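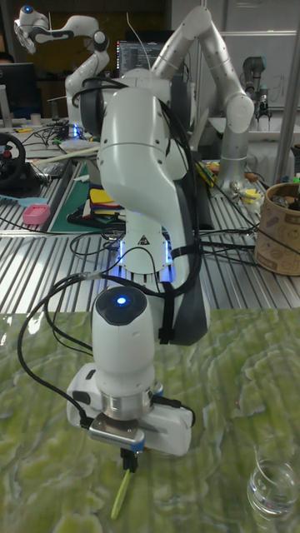 The green marble-patterned top, with a glass beaker at the corner and folded fabric on the cutting mat behind.

I have wanted a green table since I was nine. My great-aunt had one in her back kitchen in Sadstead, a pale swirly thing with a chip out of one side, and I used to lie with my cheek on it while she shelled peas. Nobody would let me have one at home. My mother thought green was for bathrooms, and then I married a man who thought the same (we got over it, but the kitchen stayed cream).

So when I moved my sewing and dyeing things out of the spare room in February, the very first thing I decided was that the top was going to be green. Marble green, with the veins and the swirls and the shine. I saw one at Daher, the salvage yard on the Darkinwood road, leaning against a stack of church chairs, and I had paid for it before I'd worked out how to get it in the car.

It cost me £80, and I would have gone higher! Ruben Lambrechts on the till could see that perfectly well and was very decent not to take advantage.

What I love is that it isn't one green at all. There's a yellowy green, a really pale one that's nearly mint, and then the white running about all over it. It's glossy too, so it throws the room lights back at you in great bright patches, and you do have to move your head a bit when you're trying to match a thread. I'm told a matt surface is the sensible choice for colour work. I'm sure it is.

The other half of the setup is the metal table behind, the slatted aluminium one, all ridges. I was much less sure about that. It looked so cold next to the green, and small things do roll into the grooves and sulk there. Pins are the worst. I lost the good glass-headed ones within a week and got most of them back with a magnet. But you can drag anything across it and not flinch, and I've come round to having one table to be careful of and one not to be.

The cutting mat lives on the metal side. It's green as well, though a completely different green, and for a while I was fretting that the two would fight. Leonie Tiedemann, who taught me to piece quilts years ago and still marks my corners like homework, told me to stop matching things and get on with some sewing. She was right, as she is about most things apart from polyester wadding.

On the mat goes whatever fabric I'm in the middle of. At the moment that's a little folded heap of yellow, red and blue with some darker bits, and it's staying folded until I've made up my mind about the order. I do this with every quilt. I fold the pieces, I stack them, I go and put the kettle on, I come back and swap the red for the yellow. Flynn Tapsell, who sews at twice my speed, cuts everything on the first evening and has the top finished before I've chosen a border. We've stopped discussing it.

Then there's the beaker. I held out for ages against proper glassware because it seemed a bit much for someone who dyes cotton in her own house, and I used jam jars like everybody else. The trouble with jam jars is the lumps and the lettering in the glass, and you never really see the colour you've got. A plain clear beaker shows you everything. Mine came from Nuvden, the little shop behind the library, where Raghda Zein sells lab glass and candle moulds from the same shelf, and I went back for 2 more the next morning.

My one rule is that dye pots stay off the marble pattern unless there's an old towel under them. I broke it once, with a turquoise, and spent a whole Sunday scrubbing. You'd have to know where to look now. I know where to look.

People ask if I'd do the lot in green, walls and all, and I did go as far as a tester pot. It made me look seasick. White things and silver things are what that top likes round it, I think, with the fabric doing the shouting. Omar Najjar, who put my shelves up, wanted to know why I hadn't had them made to match, and I gave him such a long answer that he finished the second bracket while I was talking.

I still haven't settled on the border, by the way. It was going to be navy. Leonie says red.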